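Assistant Pattern Archivist (part-time, fixed term)
Pelkonen Wallcoverings Collection, Lorwood

Posted 9 July 2023

Location: Lorwood, second floor of the Nutham Building
Hours: 20 per week, over three or four days
Contract: 11 months, starting in October
Reports to: Ludivine Hervieu, Collections Manager

About the collection

The Pelkonen Wallcoverings Collection holds sample books, loose lengths, printing rollers, order ledgers and original artwork from wallpaper makers and dealers in the region. Most of it came from the Pelkonen family firm, which printed and sold wallpaper in Lorwood until the shop closed. Other material has come in since then from decorators, house clearances and two smaller printers.

We are open to readers by appointment. Our users are mostly restoration contractors, set decorators, students and people who have found a scrap of old paper behind a radiator and want to know what it is. We also lend sample books to museums for short displays.

There are four paid staff. The assistant will share an office with the collections manager and will spend most of the week in the store and at the sorting tables next to it.

About the job

In the spring we took in the Clonduvska deposit, the stock and office papers of a dealer who supplied wallpaper to hotels, clinics and offices. It consists of 284 sample books and 90 boxes of loose sheets, correspondence and invoices. The sample books have a rough shelf list made by the dealer. The boxes have no list at all.

We are hiring an assistant to get this deposit sorted, numbered, described and packed so that readers can use it. The work is steady and quite repetitive. On a normal day you will open a box, sort what is in it, write catalog entries for the sheets, put them into folders and shelve them. Some boxes will take a morning and others will take a week.

What you will do

Sort loose sheets by maker, range and pattern number where these are printed on the back or the edge.

Write catalog entries in our database using our list of pattern terms. You will be trained in the terms during your first two weeks. We describe the motif first, then the layout, then the colors.

Measure and record the repeat of each pattern.

Check sample books against the dealer's shelf list and note any that are missing or have pages removed.

Flatten, clean and rehouse sheets under the supervision of Gianni Farina, our paper conservator. You will not be asked to carry out repairs.

Photograph sheets on the copy stand and attach the files to the right record.

Answer simple inquiries from the public, by email and occasionally by phone. Harder ones go to Ludivine.

Bring material to the reading room and return it to the store, one afternoon a week.

Help at two open evenings during the contract. Time worked in the evening is taken back as time off in the same month.

What we are looking for

You must have:

Some experience of careful, detailed work with objects, documents or records. It does not need to have been in an archive or museum. We have had good assistants who came from print shops, fabric stores and medical records.

Clear written English. Catalog entries are short and need to be consistent.

Good color vision, or a reliable way of working around it. Please talk to us about this if you are unsure. We have color cards and a reading device for matching.

The ability to lift boxes of up to 20 pounds and to use a step stool. Carts and an elevator are available, and we can rearrange the work for someone who cannot lift.

It would help if you also have:

Experience with any collections database.

Some knowledge of printing methods, such as block, roller or screen printing.

Reading knowledge of French or Finnish. Part of the correspondence in the boxes is in these languages.

A degree is not required. If you have one, you do not need to tell us what it is in.

Pay and conditions

The post is paid hourly, every two weeks, at grade 3 of our pay scale. The scale is sent to everyone who asks for an application form. Paid vacation and sick leave are in proportion to hours worked. There is a contribution to health insurance after the first 60 days.

Days can be arranged to suit you, but one of them must be Wednesday, when the reading room is open. The building is closed between 6 p.m. and 8 a.m. and there is no work from home, apart from some inquiry work by agreement.

The store is kept cool all year. Bring a sweater. Parking behind the building is free for staff, and the number 79 bus stops across the street.

There is a possibility that the contract will be extended if funding is found for the ledgers, but we cannot promise this and you should not count on it.

Sample task

Applicants are asked to write one short catalog entry, of no more than 120 words, for the wallpaper in the photograph in this notice. Describe only the pattern. Do not try to name the maker or give a date. We want to see how you put a repeating pattern into plain words, and we do not expect you to know our terms. Use whatever words come naturally and keep to the same word for the same thing.

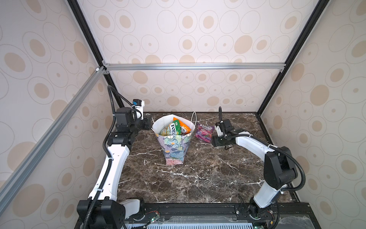
Patterned panels with cream-and-tan ovals. Use the back wall for your entry; the motifs look stretched on the side walls.

Please write the entry yourself and paste it into the last box on the application form. It should take less than half an hour. Entries are read without the applicant's name attached and count for a third of the score at the first stage.

How to apply

Ask for an application form by writing to Ludivine Hervieu at the collection, or pick one up at the front desk of the Nutham Building on weekdays. The form has four sections:

Your contact details
Your work history, paid or unpaid
A statement of up to one page on why you want the job and how you meet the points above
The sample task

Do not send a resume in place of the form. We will not open attachments other than the form itself. Paper applications are fine and are treated the same way.

We need the names of two people who can comment on your work. We will not contact them unless we offer you the job.

Applications close at noon on the last Friday of the month. Late forms cannot be considered.

Interviews

We will invite up to six people to interview in Lorwood. The interview lasts 40 minutes, with Ludivine Hervieu and Gianni Farina. Afterward there is a sorting exercise with a small group of sheets, which takes another 30 minutes. Questions are sent out two days ahead. Travel costs within the state are paid back on receipt of tickets or a mileage note.

Everyone who applies will get a reply. People who are interviewed can ask for comments by phone.

If you need changes to the form, the interview or the exercise, tell us when you apply or at any time before the interview. The reading room and store are step-free. The open evening space on the first floor has one step and a ramp.

Questions about the work itself can go to Gianni, who is at the collection Tuesday through Thursday. Questions about pay, hours or the form should go to Ludivine.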